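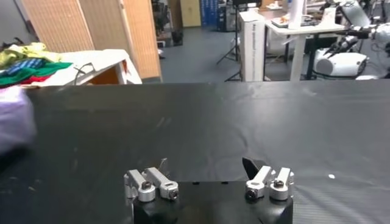

Open gripper, black table, clothes waiting on the side.

Clostus Workshop Tips: Trying Grippers on Laundry
Updated Jun 10, 2021

T-shirts are such a great first test for a new gripper! They're cheap, they're floppy, and they show you every weak spot in your setup. We've been at it since May and still love it.

Start with the fingers wide open and come in at the hem. Go slow. On the Trastano controller we cap speed at 13 percent for the first pass, then creep up (a stiff collar can wait until later). 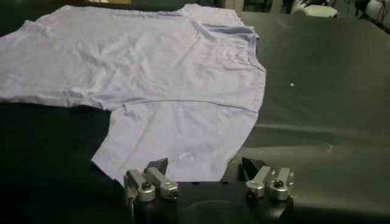 Pick a shirt that stands out from the table, too. Pale on dark is easy on a wrist camera, and you can turn the Urio exposure way down and still find the edges.

Run the same fold with every hand you own. Two fingers are wonderful for pinching a hem, but try a multi-jointed hand for holding cloth down while the other arm works – so much nicer to tune!

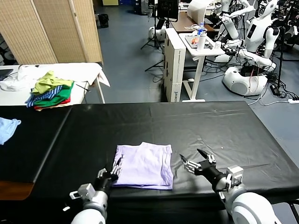
Save your settings after each good fold, and give each shirt up to 100 tries before you swap it. Tighten the finger screws between shirts. Next up for us: the Drollel pads, on towels!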